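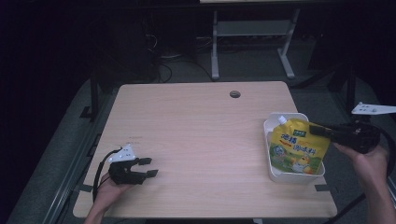 Handling Faults in Taught Grasping: Notes for Session 12

Read these before the seminar. The case is the Stumwood packing cell, which learned to put spouted pouches into trays from demonstrations given with hand-held grippers. It was sold to the site as needing no programming. Keep that claim in mind as you read the fault log.

The log covers 3093 picks. The supplier, Plulitz, reported almost 300 of them as "soft events". A soft event, on reading the small print, includes a dropped pouch if the arm picked it up again. I would call that a drop.
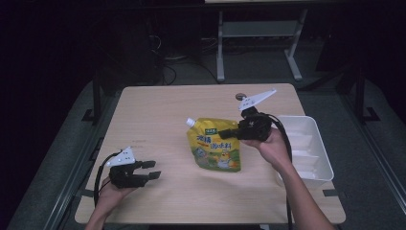
Stumwood, January

The cell stopped at the start of the Wednesday shift with a pouch wedged between both sets of jaws. One arm had closed before the other let go. The guard door was opened with the arms still powered, and that is the part of the report that deserves your time. The interlock had been bridged during setup and left that way.

Plulitz blamed worn finger pads. Perhaps. Pads do wear, and a filled pouch shifts its weight when squeezed. 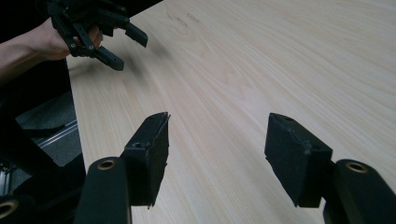

But the Henare review swapped the pads and ran 600 more picks, and the early closing came back. Worn pads also fail to explain a bridged interlock. 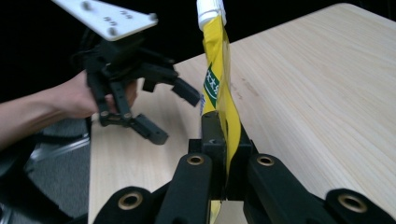 Would more demonstrations have prevented the jam?

Possibly, though the report gives no evidence for it. A release check before the second arm moves would have been cheaper and could have been tested.

For next week: Sinlow report, sections on guarding and restart. Bring one claim you don't believe.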